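Notes on teleoperating the plate transfer
1/2/26

The scripted version of this task took me most of June and never got past the demo stage, so I went back to collecting demonstrations. The task is simple to state. There are two plates with a container lid between them. One plate holds a small item, and the item has to end up on the other plate without touching the lid.

The setup is two arms on one table, both driven by remote control from a pair of handheld leaders. I record joint positions, gripper opening and the fixed camera. Logging goes through Fluvlow, which I picked because it keeps the camera and joint clocks together without much help from me. I had been using Zatis before that and was losing sync on anything longer than a minute.

My first 200 episodes were not usable. I was driving with the same habits I use when I pick things up with my own hands: fast approach, small correction at the end, grasp. The corrections all land in the last few centimeters, and the trained policy copies them as a kind of tremor. It hovers over the plate and never closes. For the next batch I slowed the approach and made myself stop correcting once the fingers were level with the rim. If the line was bad, I backed out and threw the episode away.
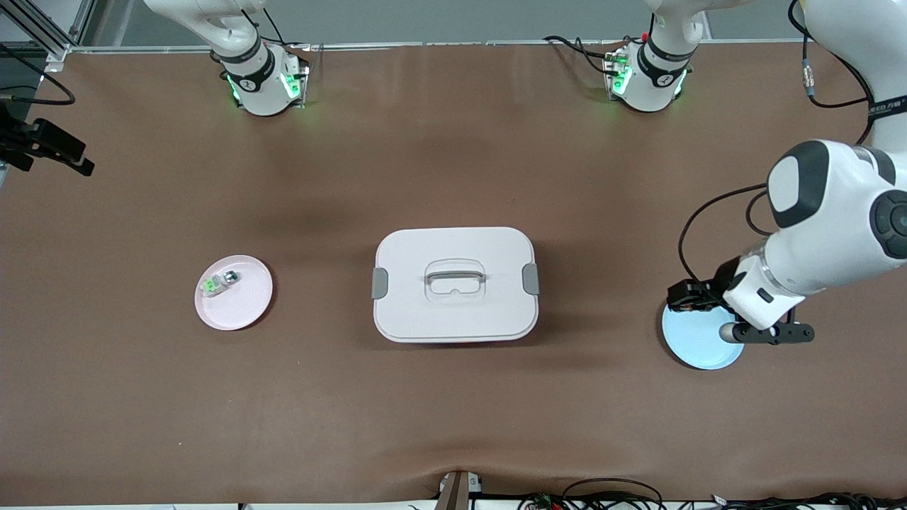 Lid between the two plates, left gripper over the blue one.

The diagonal placement matters more than I expected. A small cylinder lying at an angle to both arms forces a wrist rotation before the grasp, and there are two reasonable ways to rotate. I used both at first. The policy averaged them and came down across the item at a useless angle. Now I always take the shorter rotation, even when it is less comfortable on the leader side.

Arif Howlader drove 400 episodes after me with the same rules, and his data trained better than mine. We compared the joint traces. He pauses before closing the gripper - a short, very consistent pause - and I don't. I have started adding it on purpose.

Other settings, for my own reference:

Gripper force limit at the second-lowest step.
Lid moved a little between episodes, plates moved every tenth.
Episodes with any lid contact deleted, including light contact.
Leader arms rezeroed after each break.

Next is the same transfer with the plates swapped, then lifting the lid by its handle with one arm while the other holds the item. I have not decided how to score partial success on that one.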